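Caller ID showed the county courthouse, demanded a missed jury duty fine

Posted by wuler_k in Scams and Fraud Reports
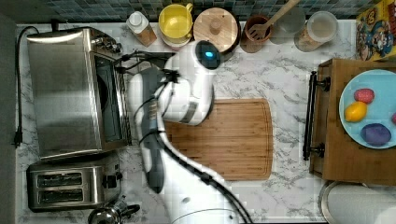
Kitchen counter, toaster oven at left.

Call came in at 9:40 a.m. Caller gave a badge number, said I had missed jury duty in October and owed $787 before noon or a warrant would issue. Payment by kiosk only. The number displayed matched the clerk's listed line. Call log and the voicemail are saved.

gcondori
Caller ID is spoofed and proves nothing. Courts mail a notice first. Did you give out a date of birth?

wuler_k
Last four of the SSN, no date of birth.

mersha3761
Freeze credit at all 3 bureaus. Skip the police report - no loss, no case.

gcondori
Disagree. A report number helps if an account is opened later. My local department took one over the phone with no loss.

mersha3761
Mine refused. Depends on the department.

S. Cheng
My mother paid nearly $3000 to the same script. The kiosk operator could not reverse it. File with the FTC as well.

wuler_k
Freezes placed. Report filed with the sheriff, non-emergency line.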